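Progress report, Korkov cell, second half
Submitted to Plirnora

The simulated cell was rebuilt after the June review. The base mount was re-entered from the Hiter drawings, and gripper closing force is now set per object. Two faults remain open: finger contact on rounded necks, and drift at the wrist joint after around 3,000 cycles. Afridi will supply a revised joint model.
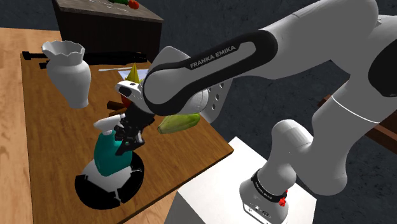 Report by Faisal Sandhu -- 2 Dec 2025

The spray bottle is held at the neck, below the trigger head. Grasps on this item use the new force setting. Keith Hinds will rerun the wrist calibration -- five passes -- before the next payment request.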